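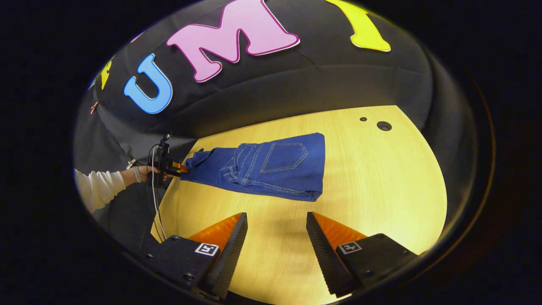

3. Collecting the demonstrations

3.1 Set-up and tools

All of the examples used to train the folding policy were recorded by people working with hand-held grippers, one in each hand. We did not drive a robot arm during recording. Earlier work in our group, done under the Were project, used a pair of arms steered from a desk, and the people doing the steering found it slow and tiring when the garment was heavy. With the tool in the hand, a trained person can fold a pair of jeans at close to the speed they would fold it at home.

Each gripper carries a wide-angle camera that looks out over its own fingers. The lens is wide enough to show the fingers, most of the table and often the other gripper as well. We kept the full round picture and did not flatten it, as early tests showed that straightening the edges threw away the parts where the second tool most often appears. The printed square markers on the finger mounts are used to work out how far the fingers are open. This is done after recording, one picture at a time, and a short gap in which a marker cannot be read is filled from the readings on either side.

The sessions were run at the Clinside workshop. The table has a plain, light-coloured wooden top, and it was not moved between sessions.

3.2 Task and instructions

A demonstration covers one garment. The task was split into 3 stages: laying the garment flat, bringing one leg over the other, and folding the length down to a bundle. Demonstrators were free to choose which end to start from. They were asked to keep the fingers in view as much as they could, to avoid dragging the garment by a single thread or belt loop, and to put the tools down only between demonstrations.

We gave no rule about where on the garment to pinch. Mogens Bech had argued for fixed grasp points, on the grounds that fewer choices should mean less data. We tried this in December with a small set and dropped it. The demonstrators slowed down to look for the right spot, and the policy trained on that set did poorly whenever the waistband was not where it expected it. In the main set, the pinch may be at a corner, a hem or somewhere along a seam. Figure 2 gives a view from one of the tools with the legs laid out on the table and the far end of the cloth held in a clamping tip.

Denim was chosen as the main material for two reasons. It is stiff enough to hold a crease, so a fold made badly stays bad and can be seen by the person checking the recording. It is also thick at the seams, and the folded layers are hard to take hold of all at once. Thin cotton shirts, which we recorded in the Fekano pilot, slide and collapse in ways that made it difficult to say afterwards where a demonstration had gone wrong.

Figure 2. View over the fingers of one hand-held gripper, with the trouser legs spread on the table and the far end pinched.
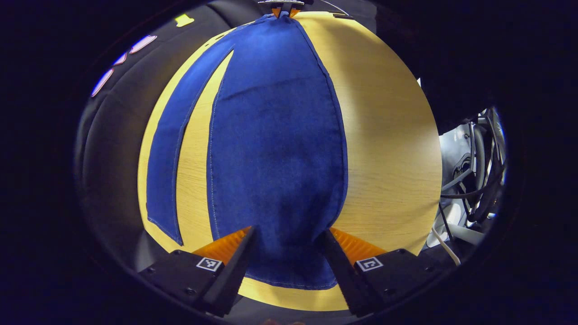 3.3 Checking and selection

In total, 16 people recorded 4,000 demonstrations. Every recording was watched once from start to finish by either Hjalti Hauksdóttir or Ching-wen Yip, who marked it as kept, cut or rejected. A recording was cut when the useful part was sound but the start or end held something else, such as a demonstrator adjusting their grip on the tool. It was rejected when the position track was lost for longer than we could repair, or when a garment left the table.

After checking, 1,135 demonstrations were set aside. Most of these were lost to tracking faults – usually when a tool was turned so that its camera faced the cloth at very close range and saw little else. We looked at whether these could be saved by using the other tool's camera to fill the gap, but the results were uneven and we left them out.

Failed grasps were kept as long as the person recovered and finished the fold. Þórey Brøndum compared a policy trained with these recordings against one trained without them, and the comparison is given in Section 5. The labels mark where a slip begins but not its cause, which the checkers could not agree on.

3.4 Limits of the set

The recordings come from one table, in one room, with one backdrop. We expect a policy trained on them to need further examples before it is used elsewhere, and the Brunano trials described in Section 6 bear on this point.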